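Banc d'essai Jardine

Le banc d'essai Jardine est un protocole de comparaison de préhenseurs robotiques en environnement simulé. Conçu à Clarnmont par l'ingénieure Iona Dow, il sert à évaluer des pinces montées sur un même bras, à contrôleur constant, dans des tâches de saisie sur plan de travail encombré.

Principe

Chaque préhenseur effectue 350 essais. Un essai consiste à saisir un objet désigné, à le soulever de 50 mm et à le maintenir pendant six secondes. La disposition des objets est tirée au sort à partir d'une graine enregistrée, ce qui permet de soumettre toutes les pinces aux mêmes configurations. La boucle de commande fonctionne à 1000 Hz.

Préhenseurs comparés

La première version du protocole opposait la pince Cutov, à deux doigts parallèles, à la pince Bedari, à doigts sous-actionnés. La seconde s'est révélée plus tolérante aux erreurs de positionnement sur les objets cylindriques, la première plus précise sur les manches fins.

Scènes

Les scènes reproduisent des intérieurs domestiques. Elles associent des récipients verticaux, tels que gobelets et flacons pulvérisateurs, à des ustensiles plats ou allongés, dont la spatule et la tapette à mouches. Les textures des murs varient d'une scène à l'autre.

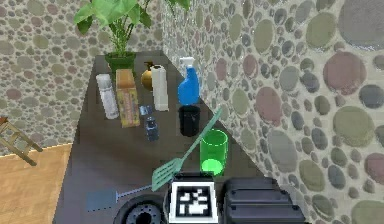 Le taux de réussite est calculé séparément pour chaque catégorie d'objets. Les collisions avec les objets voisins font l'objet d'un décompte distinct et n'invalident pas l'essai, sauf en cas de chute hors du plan de travail.

Limites

Le modèle de contact suppose des corps rigides et un frottement uniforme. Les résultats relatifs aux objets déformables ne sont donc pas transposables au matériel réel sans recalage.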